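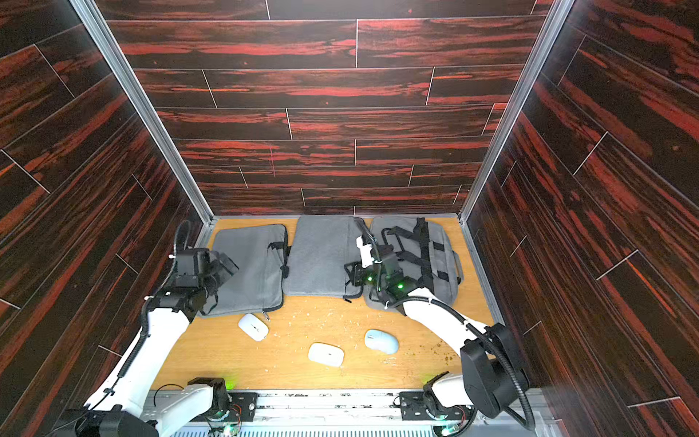

The Vollero Corporate Minute Book is the one our customers come back for, usually a few years after law school, when they have companies of their own to look after and a shelf that is starting to sag. It holds up to 500 sheets of letter paper on three steel posts and has a spine wide enough for a good long company name. We make it in plain black, in tan, and in a finish we call Tudura, which is very close to the dark wood-grain planks on the walls here, almost black with reddish-orange streaks, and looks lovely in an older office. Graciela Cabral, who designed the cover, wanted something you wouldn't mind leaving out on the desk when a client comes by — and I think she managed it.

Inside you'll find five printed tabs (articles, bylaws, minutes, share register, correspondence), a pad of blank certificates and a stock ledger.

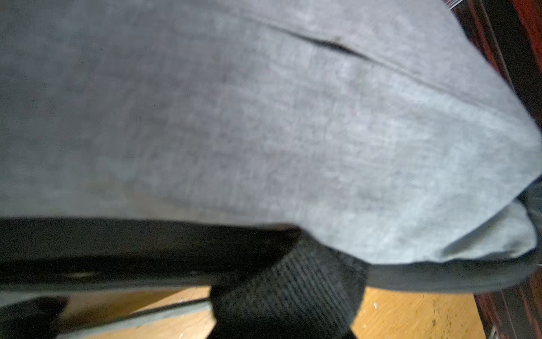 The tabs lift out, so if your firm likes its bylaws at the back, as Benjamín Salinas has told us more than once they should be, you can move them and no harm done. Refill packs fit every Vollero book we've sold, even the old narrow ones.

Item number: 3811
Price: $155, slipcase included
Spine lettering: free, up to two lines
Refills: sold separately

Lettered books take about a week longer to ship. Please check the spelling of the company name before you order, and write to Josefina Garrido at the order desk if you need accents or a name that runs past two lines.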